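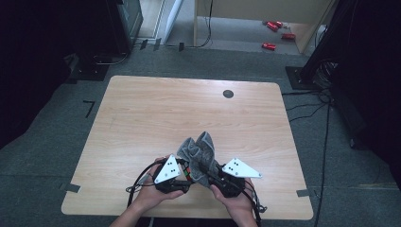

**From:** Noura Nseir
**To:** fliklow-rooms
**Subject:** Re: tables on carpet, tape and cloths

On June 6, 2026, Vilhjálmur Hallgrímsson wrote:

> We are getting two of the wood-grain tables for the upstairs room, the same kind you have, and I have some questions before they arrive. The room is carpeted and our old table slid every time a person leaned on it. Does the gray tape hold on carpet, or should I buy rubber feet? Does it leave glue behind?
>
> Second, do you use the cable hole for anything? The catalog shows a plastic cap but I don't see one in the parts list.
>
> Third, what do you clean the top with? I have a bottle of Kaduseck spray left over from the kitchen.
>
> Vilhjálmur

Vilhjálmur,

Keep the tape. We tried rubber feet in March and they did nothing on the gray-green carpet, which has a very short pile. Gray tape at the near corner and edge has been enough to keep the table where we want it. Vacuum the spot first and press the tape down hard. On ours it lasts several weeks before the edges lift.

It does leave some glue if you forget it over a long break. I pull it slowly, low to the floor, and dab whatever stays behind with warm water and dish soap. Don't scrub, it makes the carpet fuzzy.

If your tables get moved out for events, put an L of black tape on the carpet as a marker, then slide the table back to that. Saves measuring. The black doesn't show up much against the carpet, so some people may prefer another color.

The hole is near the back right corner on ours. No cap came with it. Abou Jaoude sells them separately and the smallest pack was 20, so if you only need two I can send you a couple of mine. Measure your hole before you say yes — I have only tried them on our tables. We don't run anything through it most days. Small parts do roll into it, so I keep those toward the front.

For the top, I would skip the Kaduseck. It left a haze on our finish that took two more passes to get off. A damp gray microfiber cloth does the job, then a dry one. We get the cloths from Skinia in bags of 84, and they are fine. Wash them without fabric softener or they start to smear. They come out of the dryer badly crumpled and I have stopped folding them. They go straight in the drawer.

The rounded corners were the reason we picked this model over the square one. The aisle by the door is narrow and I had a bruise from the old table for most of the winter.

Let me know about the caps. I can also bring the rest of a roll of tape when I come by, if you haven't ordered any yet. Which side of the room are the tables going on? If it's the window side, check the floor there first, the carpet had a ridge in it last time I was up.

Noura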